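Towels, Cloths and Scissors – table clips, part of the Serneck set

README, last touched in August. Notes are short, will tidy later.

What this is

Short clips of household cloth jobs done on one table. Mostly towels and wiping cloths, plus a smaller batch with scissors. Collected for the Likemmont project, kept by Ida Wunderlich. Labels checked by Sabina Wijesinghe.

236 clips in all. 200 have full labels, the rest only a job name and a start and end time. Those are still worth having if you just want cloth moving about.

The table

Same set-up all the way through. Dark grey table, matte top, black fabric hung behind it. Please don't crop the backdrop off when making thumbnails, the folds help when lining up clips from different takes.

Things on the table

towel_dark – dark grey, goes down first, spread more or less flat. It is close in tone to the table top so edges can be hard to find. Draw the outline by hand if the auto one wanders off, it usually does on the near side.

cloth_white – the wiping cloth. Easy to see against everything except the hands. Gets labelled "crumpled", "folded" or "flat". No in-between states, we tried "half folded" and no two people agreed on it.
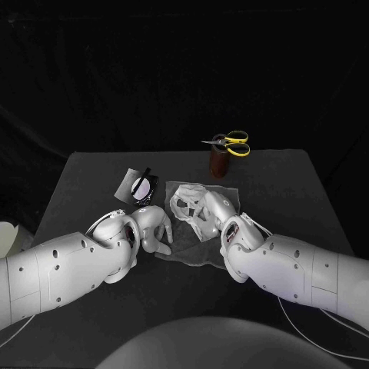
White cloth, crumpled, over the dark grey towel.

scissors_yellow – yellow handles, metal blades. One label for the whole thing, plus a second for the handles only. Blades have no label of their own yet. Open or shut goes in the state column. If you can't tell from that one still put "unclear", don't guess from the clip before.

Jobs

wipe – cloth_white over the towel or the bare table. Starts at first touch of the cloth, ends when the cloth is let go.
spread – towel_dark laid out and smoothed.
fold – either item, in half, then in half again if it goes.
pick_up – anything off the table, one hand.
pass – one hand to the other. Scissors mostly. Count it as a pass only if both sides touch the item at the same moment, otherwise it's two pick_ups.

Labelling scissors

Went through these twice becuase the first round was a mess. Rules now:

1. Handle outline follows the outside of both loops. Loops overlap in a lot of the stills, draw them as one shape.
2. Fingers through a loop count as "held". Fingers resting near the blades are "near", even if very close.
3. Grip side is left or right as seen in the still.
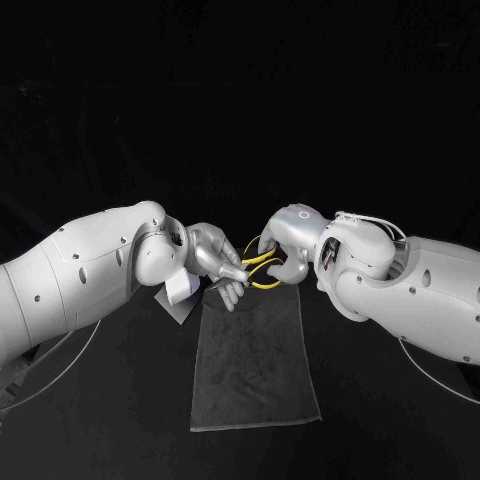
Files

clips/ – the video, one folder per job
stills/ – 1000 stills pulled from the clips, not evenly, more from fold than anything else
labels.csv – one row per item per still
states.csv – crumpled, open, shut etc
old/ – first round scissors labels. Don't use. Kept so Sabina can compare.

Columns in labels.csv: still_id, item, outline, held, side, checked_by. Empty "side" means not held. Empty "checked_by" means nobody has looked at it yet, treat with care.

Known problems

– 109 stills have the towel outline a bit too wide at the back edge. Listed in known_wide.txt. Fix is under way.
– cloth_white sometimes vanishes under a hand and the outline jumps. Split it in two if you redo any.
– Job name "spred" appears in a few rows, same as "spread". Will be corected in the next version.
– Colours not matched between clips. Dark grey may look nearly black in some.

Not in here

No cutting. Scissors are handled, held and passed, but if you need cloth or paper being cut look at the Skonley folder, which has its own README. Nothing wet either.

Use

Free for teaching and research inside the Likemmont project. For anything outside ask Ida first. Cite as "Serneck table clips, cloth and scissors". The item names follow the Hosseinzadeh list, so they should join up with the older kitchen sets without renaming.

Changes

v3 – scissors relabelled, states.csv split out
v2 – stills added
v1 – clips only

Found a bad outline? Send the still_id and a line on what's wrong to Sabina.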